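Limpieza de mamparas de vidrio con persianas venecianas

Las mamparas de oficina con perfilería de aluminio y persiana veneciana detrás del vidrio se ensucian de tres formas distintas: huellas y grasa en la cara accesible, polvo en las lamas y suciedad compactada en los perfiles. Conviene tratarlas por separado y siempre en el mismo orden: persiana, perfil, vidrio. Si se invierte, el polvo de las lamas cae sobre una superficie ya terminada y hay que repetirla.

Material

Dos paños de microfibra de pelo corto, una brocha plana de cerda suave, un limpiacristales de goma de 245 mm, un cubo con agua tibia y jabón neutro, y una bayeta seca para los bordes. Para los perfiles lacados en blanco uso Astia diluido; Burnex queda reservado a restos de adhesivo y no debe tocar las juntas de goma.

Persianas

1. Cerrar las lamas hacia abajo y pasar la brocha en horizontal, de arriba abajo.
2. Cerrarlas en sentido contrario y repetir.
3. Si queda una película grasa, paño apenas humedecido, una lama cada vez, sujetándola por debajo con la otra mano.
4. Dejar las lamas abiertas hasta que sequen. Si se recogen húmedas quedan marcas en los cordones.

En lamas de aluminio fino no se debe presionar en el centro del vano – se doblan y la marca ya no sale. El apoyo correcto está junto al cordón de escalera.
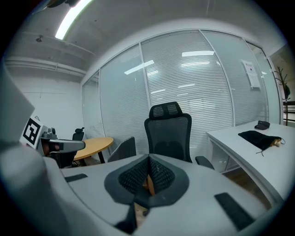 En paneles altos y estrechos el limpiacristales se pasa en vertical, con un solapado de 12 mm entre pasadas, y se seca la goma al final de cada una. El movimiento en zigzag solo compensa en paños anchos. Si la mampara es curva, cada panel se trabaja por separado y se remata contra su propio perfil con la bayeta seca; al saltar de un panel a otro el agua se queda en la junta y escurre más tarde.

La revisión se hace con las luminarias del techo encendidas. El reflejo sobre el vidrio descubre los velos de jabón mejor que la luz de la ventana, siempre que uno se desplace lateralmente mientras mira. Con la persiana blanca cerrada detrás, los restos claros casi no se distinguen de frente.

Perfiles

El aluminio blanco se limpia con paño húmedo y se seca en el acto. No emplear estropajo ni amoniaco. Para el encuentro entre perfil y vidrio, un bastoncillo de madera envuelto en microfibra llega donde no llega el paño. Las marcas negras de roce de sillas salen con goma de borrar blanca – probar antes en una zona poco visible.

Frecuencia

Vidrio, una vez por semana, en domingo si la sala está ocupada el resto de los días. Persianas, cada dos meses. Perfiles, cuando se hagan las persianas.

Dosis: 2 ml de jabón neutro por litro de agua. Con más cantidad aparecen velos y hay que aclarar. Para quitar un velo ya formado, 100 ml de vinagre blanco por litro, solo sobre el vidrio, y aclarado posterior.

Correcciones y consultas sobre esta ficha: Omolara Iyamu.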